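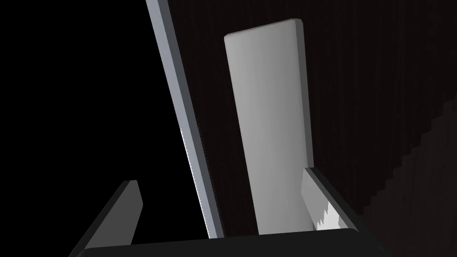
I've spent most of January trying to decide which gripper goes on the Junico arm, and I finally have enough runs in the simulator to say something about it. Three evenings turned into three weeks, as these things do, but I've enjoyed every bit of it!

The two candidates are the Enriquez parallel gripper (two straight fingers, wide palm, nothing fancy) and the Worero, which has the longer fingers with a bit of give in them. Both come with decent models, so I could load them into Plundomano and swap one for the other without touching the rest of the setup. Same arm, same wrist camera position, same controller gains. I wanted the gripper to be the only thing that changed.

The task is dull on purpose. Find a block, line up, close, lift, hold for a couple of seconds, set it back down. I let the start position wander a little every time and also let the block lean, which is where things get interesting, because a leaning block punishes you for a lazy approach angle. One finger touches early and shoves the thing sideways, and then the other finger closes on a corner. I've watched that happen so many times now that I can call it from the wrist view well before contact.

Here are the totals, for anyone who likes those. I ran 1051 attempts with each gripper. The Enriquez got 875 clean lifts. The Worero got 523, and I was rooting for the Worero! I had really expected the softer fingers to forgive a sloppy approach. What they do in my setup is bend away at the tips when the block is off center, and then the block slides out during the lift. Slowing the close down helped a bit. Raising the grip force helped a bit more, until the contacts started to jitter, and at that point I stopped trusting what I was seeing and put the force back where it was.

I should say that friction is a guess in all of this. I picked one value and used it for both, and a softer pad in the real world would probably hold better than mine does. So please don't read this as the Worero being a bad gripper. It's a gripper I may well have modeled badly.

The other thing I played with was the wrist camera. I started with it set well back so the whole palm was in view, then moved it closer and tipped it down toward the fingertips. The closer view is lovely for the last bit of the approach and pretty useless before that. I ended up going back to a view that keeps both fingers and some of the surface past them, and the textured surfaces help more than I thought they would. On a plain one my little tracker has nothing to hold on to and the position estimate drifts off.
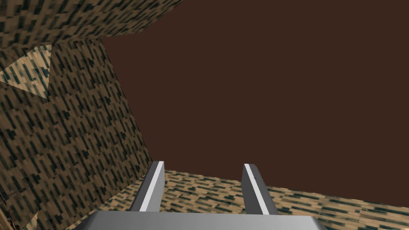 Heather Tawhiri wrote back after reading my draft that I should try the Worero again with the wrist turned a few degrees to match the lean before closing, and leave the force alone. She thinks the tips only bend because I'm making them do the aligning, and she'd want to see that fixed before any comparison of lift counts.

She has a point, and it's an easy change. The block angle is already in the log, I just never passed it to the wrist joint. I've got that wired up now and the first few tries look much calmer at contact, though I haven't run the full set yet. The Enriquez will get the same treatment so it stays fair.

After that I want to try a lower controller rate on both, and I still owe Armindo Torres the config files, which I'll send once I've cleaned out my embarrassing variable names.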